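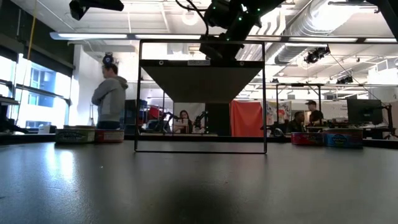 Short cans on either side of the small shelf frame.

Canned goods and the single shelf: notes on a pantry review

1 Mar 2018

Readers of this blog will recall that the household undertook a complete review of its dry storage in February. The present entry concerns canned goods only. Grains, oils and paper products will be treated separately.

The review was prompted by a simple difficulty. Cans had been stored in a deep cupboard in rows, and the rear rows were consulted rarely. When the cupboard was emptied, 84 cans were recorded, among them several duplicates and one tin of chestnut puree that Thaddäus Baumgartner dates to his previous apartment. It has been retired.

Method

All cans were brought to a dark table and sorted by height before any decision was made about contents. Short cans were placed to the left and right of the frame. Sorting by height was proposed by Demyd Kushnir, who stocked shelves at the Sevomholm cooperative for two winters, and it proved quicker than sorting by food. Fish, pâté and small vegetables tend to share a can size in any case.

Labels should face the front. Where a label wraps all the way around the can, the side with the product name is the front, although Vsevolod Moroz continues to prefer the side with the cooking instructions. Both practices are permitted in this household, provided that one shelf follows one practice.

The shelf itself should carry a label as well. A small printed strip at the center of the front rail is sufficient. Handwritten tape was tried last year and did not survive the first cleaning.

Large cans

Wide cans require separate consideration. A can of this kind may be stood on its edge with the flat end forward, and the ridged end is then the only part presented to the reader. The contents cannot be identified from that position - a date and a single word in grease pencil on the end are therefore recommended. A can resting on its edge will also roll, and a stop at either side is advisable.

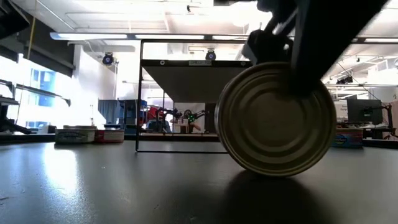 Spacing and weight

The gap between one shelf and the next was set at the height of the tallest can plus 20 millimeters, which allows a hand to pass over the top. Nipon Phromma has asked whether cans may be stacked. Short cans may be stacked two high. Large cans should remain on the lowest level.

Comments on the draft inventory sheet may be left under this entry until the oils have been completed.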